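Washing Up by Hand: Water Use in a Shared Kitchen
Brenda Palma and Kwaku Nartey
11/06/2019

3. Method

We compared 2 ways of washing plates: under a running tap, and in a basin. Both of us washed the same dishes each time – plates first, then bowls. Leftover water was measured in a 400 ml jug.

The basin is round stainless steel with a broad rim. A large plate does not lie flat in it, so we turned the plate halfway through.

Figure 4. Basin on the flowered tablecloth with the large white plate inside, bowl behind. 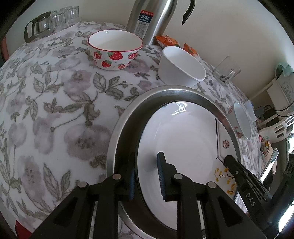 4. Problems

The jug was slow to use and we spilled some water in the first trial. That trial was left out.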